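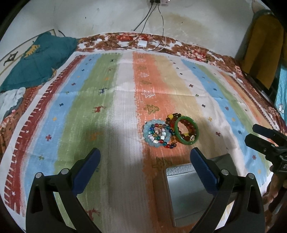 The notice on the clinic door said the water in Skornora was safe again. Yolotzin Palacios read it on Thursday, on her way in with the same stomach ache as about 340 other people.

"Safe since when?" she asked.

"Since the notice," said the nurse.

Yolotzin asked who had tested it. Sturketti, apparently - the firm that ran the pumps. 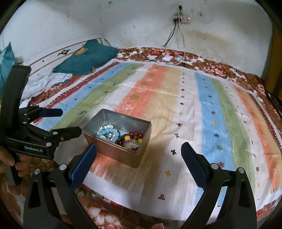
Two weeks later

A second notice went up over the first. It advised boiling. Yolotzin, who had never stopped, checked the bottom for a signature and found none.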